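Research / Work and Automation
April — Umby Workplace Studies Group

4. Findings from the Quiambao site

4.1 Allocation of tasks

The Quiambao office was the second of the two sites studied. Before the trial began, moving and checking furniture was shared among 13 members of the facilities team, who worked from a paper sheet kept at the reception desk. Requests were written on the sheet in the order in which they arrived, and each person took the next line when free. Under the trial arrangement, requests were entered in the Zoltlow scheduling tool, which divided them between the team and the mobile robot operated under contract by Utisell.

Over the study period 1185 requests were entered. Of these, 365 were assigned to the robot in the first instance. The remainder stayed with the team, either because the item was above the agreed weight or because the request called for a conversation with the person at the desk. The division was reviewed each month by the site manager and two members of the team, and it was altered twice: once to remove glass items from the robot's list, and once to add the inspection of chairs.

The second change had more effect on working life than the first. Chair inspection had been the least liked part of the job. It requires a person to kneel or lie on the floor and look upwards at parts that are dark, closely spaced and often in shadow. Team members had reported sore knees and necks in the survey carried out before the trial, and several had been in the habit of leaving chairs until the end of the shift. Clearing and refilling low cabinets was described in much the same way, though it was thought less tiring.

4.2 The work at hand

Figure 3 gives three views from the Quiambao site. Parts (a) and (b) are relevant to the question of what must be seen in order to judge a chair; part (c) concerns handling near storage furniture, where open doors reduce the room available for the arm. The wrist cameras used for (a) and (b) supply a close view that staff did not previously have without getting down on the floor. The view is narrow, however, and most team members asked for a second image before they would record a chair as sound.

Figure 3. Office furniture at the Quiambao site. (a) Underside of a chair seat, with the support column and a row of four tabs. (b) Underside of a chair seat with the gripper finger to the right. (c) Gripper against a blue box-shaped object beside an open wooden cabinet.

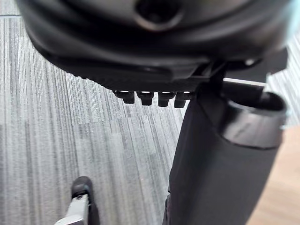
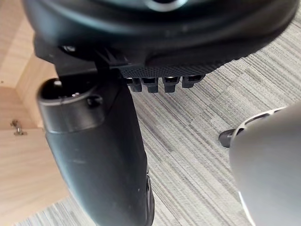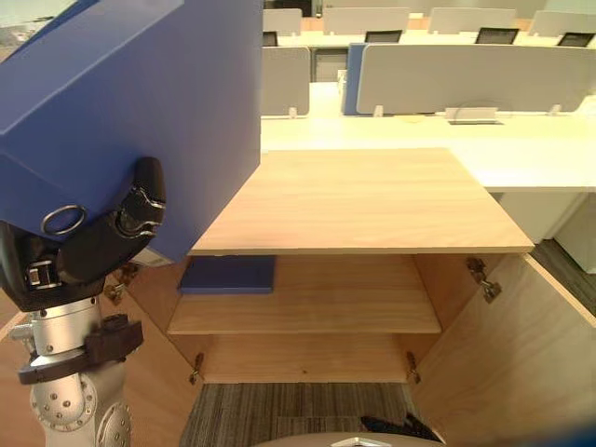
One member of the early shift remarked at interview that the kneeling had gone but the looking had not, and that an hour of images was tiring in a way that an hour of chairs had never been. The same person added that it had become harder to say when a job was finished — a chair could be stood up and sat on, whereas a picture could always be looked at once more.

Similar points were made in most of the interviews. Physical effort fell, and the reports of sore knees were fewer in the second survey. At the same time, the share of the shift spent at a screen grew, and this was not evenly spread. Staff with longer service were asked to review images more often, as their judgement was trusted, and they therefore spent less time moving about the building. Two of them asked to be returned to the general rota.

4.3 Contact with other staff

A further change concerned contact with the people whose furniture was being handled. Under the paper sheet, a visit to a desk was also an occasion on which other faults were mentioned: a loose hinge, a worn cable, a lamp that flickered. These mentions were seldom written down and do not appear in the earlier records, so no direct comparison can be made. Team members nevertheless agreed that they heard less of this kind of thing during the trial. The site manager responded by setting aside a short period at 2 p.m. for walking the floor without a list. Uptake was uneven, and the period was given up in busy weeks.

Responsibility for errors was also unclear at first. When an item was put in the wrong cabinet, the scheduling tool recorded the request as complete, and the complaint came to the team by telephone. A written rule was later agreed under which the shift lead signs for all robot tasks on the shift. Shift leads accepted the rule but asked that it be reflected in their grading, and this request was still open when fieldwork closed.

Umby Workplace Studies Group. All rights reserved. Contact | Back to top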